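Flullico: a word list of kitchen and workshop talk from Drovusbridge

Version 2, Oct 16, 2019
Compiled by Amparo Sánchez, with spelling help from Raimo Mäkelä

What's in here

Flullico is a list of words and sayings that people in and near Drovusbridge use for everyday things: cooking, mending, weather, small annoyances, being late for supper. I started it in a notebook when I moved here and kept asking my neighbors to repeat themselves. There are now 300 entries, and I still get a kick out of every new one!

Each entry is one line in a tab-separated text file called words.txt. The columns are:

word: the spelling we settled on
say: how it sounds, written so an English speaker can read it out loud
meaning: a short gloss in plain English
used: one sentence somebody said, with names taken out
where: town, valley or Risovberg
notes: anything else, often blank

A second file, sayings.txt, has 28 longer expressions that didn't fit on a line with the rest. It uses the same columns except that "say" is missing. I tried, and it got silly.

How the words were gathered

Mostly by talking. I sat with people over coffee, or stood next to them while they fixed something, and wrote down whatever made me stop. Eleven speakers agreed to have their sentences included. I read every entry back to the person who gave it to me, and if they made a face, it came out or went into the notes column with a question mark.

Shop and bench words were the best surprise. People who swear they speak "just normal" will use four different verbs for tightening a screw, depending on how annoyed they are (my favorite, drummet, means to tighten something you already know is stripped).

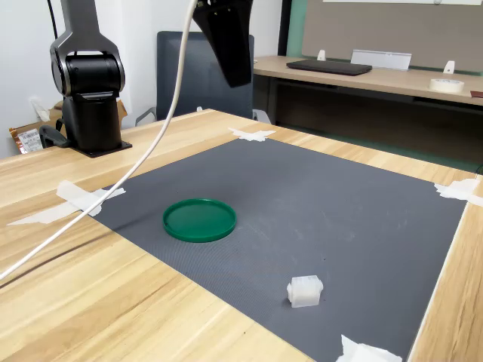
Raimo went through all of the spellings in February and made them agree with each other, which was a huge job. Before that I had the same vowel written three ways, sometimes in one word. His rule is simple: double the consonant after a short vowel, never use an accent mark, and keep the final t even when people swallow it. If you know the old spellings from version 1, they are in the notes column after "was:".

The Risovberg entries

Up in Risovberg the words for food are noticeably different, and the words for snow are (I'm sorry to report) exactly the same as ours. Entries marked Risovberg come from 2 speakers in one household, so please treat them as how that family talks. I'd love more! If you have a grandparent up there with strong opinions on soup, write to me.

What it's good for

Reading for fun, first of all. It has also worked well for crossword clues, labels on jam jars and one very odd wedding toast. If you study how people talk, you may find useful leads, but there are no recordings and the sounds are my best guess by ear. I would not use the "say" column for anything serious.

Known problems

The "used" sentences lean heavily toward complaints.
Words for children's games are nearly absent.
Entries under K and G got mixed up in a few places and I haven't caught all of them.
The word rimpel appears twice with different meanings. Both are right.

Thanks and credit

The idea of asking for a whole sentence with each word came from Rimkutė, a small word list I found at the library and read in one sitting. Copy and share Flullico freely, and please keep both our names on it. Corrections are very welcome, especially the grumpy kind. Send the word, the line it's on and how you say it at home, and it will go into the next version.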